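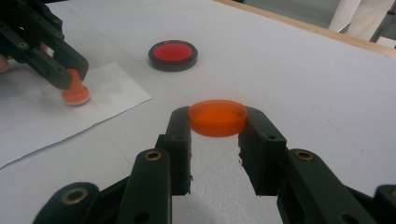 How to start seeds in bottle caps and jar lids

Quick one, seedlings are waiting. Updated 27/12/2024 for January sowing.

You need: lids, paper towel, spray bottle, seeds, a zip bag. Shallow lids are best. Wash them first, hot water and soap, rinse well.

1. Cut paper towel to fit. 2 layers.
2. Wet it. Squeeze out the extra. Damp, not swimming.
3. Seeds on top, spaced out. Peppers, tomatoes, lettuce all fine. Skip beans, too big.
4. Lids into the bag, open side up. Leave some air in there.
5. Somewhere warm. Top of the fridge works for me.
6. Look every day, spray if its dry.

Move them to soil when the root shows. Dont wait for leaves or the root grows into the paper and snaps. Tweezers, hold the seed coat, never the root.

Label the bag!! Shanti Jaiswal gave me 26 pepper seeds last year, three kinds, and I mixed up teh lot.

Mold? Toss that lid's seeds, wash it, start over. Usually too wet.

Potting up is on the next page.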